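Can a robot clean up your room?

by Narendra Joshi

You drop a toy in a basket and you do not even think. For a robot, this is a hard job with many small steps. It must find the toy, close its fingers on it, move to the right place and open them again. 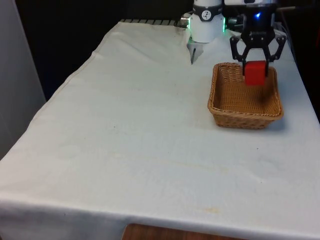 One red block and one basket.

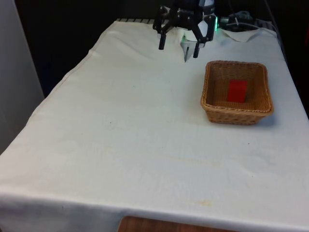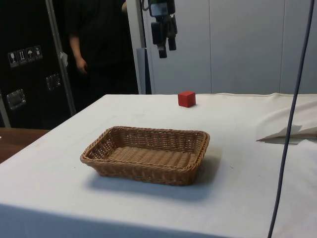

Now think of your own floor – socks, crayons, a soft bear, maybe 781 little bricks! Each thing needs a different grip. Some robots can do one chore well, but a whole messy room is still too difficult for most of them. So for now, please pick up your socks yourself.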